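I grew up 3 miles from the old Tanguy mill, and my grandmother wouldn't drive past it after dark. She said you could hear the looms going, years after they'd hauled every last one away (and she was not a fanciful woman!). My cousin Joris Postma heard them too, one June when we were kids, and he still goes quiet if I bring it up. I plan to walk out there again this summer, with company this time.

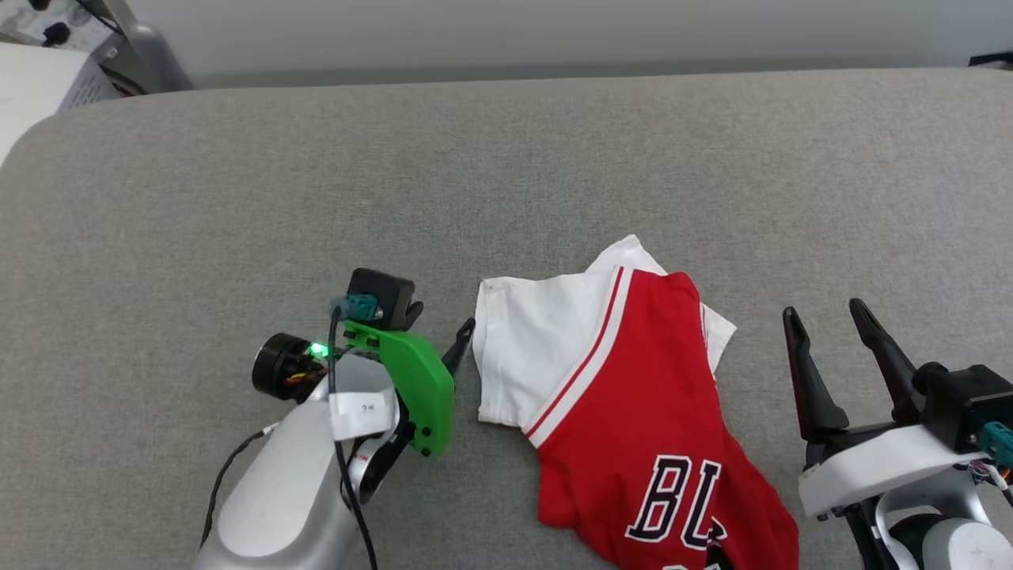
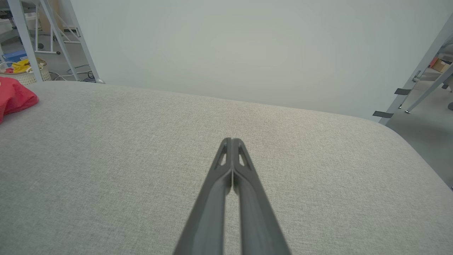
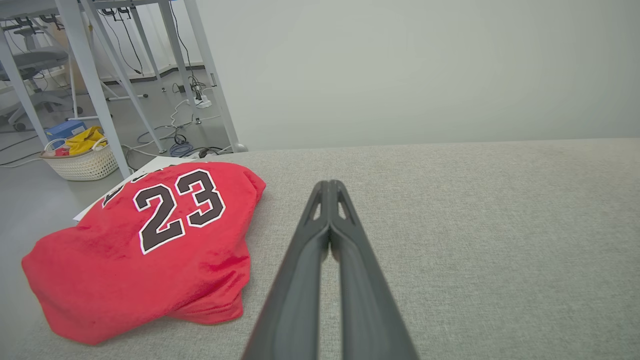
Recent posts
The Weketti Bridge Lady
Brock Gauthier on the Plitomden Lights
Cold Spots at the Miteo Hotel
Room 734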